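Huva Lab Handout: Collecting Demonstrations

The Trelton coffee task is recorded in simulation. Each group turns in 30 demonstrations, and 8 of them are held back for testing. Reset the layout before every take and save failed takes in their own folder.
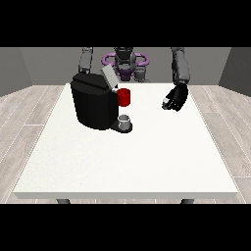 Coffee task, simulated robot at the table.

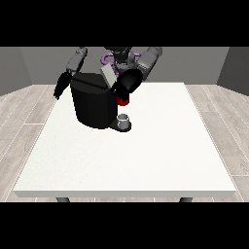

Why keep the failed takes?
We use them to check the success detector, and they stay out of the training set.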